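August 24, 2023

Laundry again, from the chore list. I have been keeping score since June on which household jobs a machine could take over from me, and cloth is still at the bottom of the table. Dishes are mostly solved if you accept a box with a door on it. Floors are solved on flat ground. Folding a towel and putting it in a basket remains a problem of a different grade.

The trouble is state. A mug has a position and an orientation and that describes it. A towel has those plus every crease, and the creases change each time it is touched. A planner that works from a picture has to guess where the corners are when two of them are buried underneath.
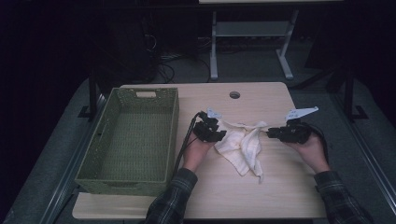
Photo: Ellent / Nitside workshop

With hand-held grippers the person supplies the planning and the jaws supply the limits, so it is a fair way to see which part of the job is hard. One end of the cloth is pinched in the right gripper and the rest is in a heap. My own fingers would slide along the hem until they met a corner. Two jaws can't do that well. They hold or they let go, and to slide they have to hold a little, which needs some sense of force that a plain gripper hasn't got.

Read the Stępień notes again after supper. The figure there is 32 seconds for a small towel, flat start, good light. From a crumpled start the same method fails in 5 tries out of every 20 or so it seems to me from the chart, though the axis is badly labelled and I would not quote it. I can fold a towel while talking on the phone.

Price is the other column. The Ekovham arm is listed at $899 and the older one at $700, without grippers. Two are needed for cloth. Neither listing gives a payload at full reach, so I have written to ask. A wet bath towel is heavy enough to matter.

Scores as of tonight: sweeping yes, dishes mostly, sorting bolts at the shop yes if the bins are fixed, wiping counters maybe, folding no. Left the colour sorting row blank — I want to try it with grey and black socks first.

Contact | © 2023 | Back to top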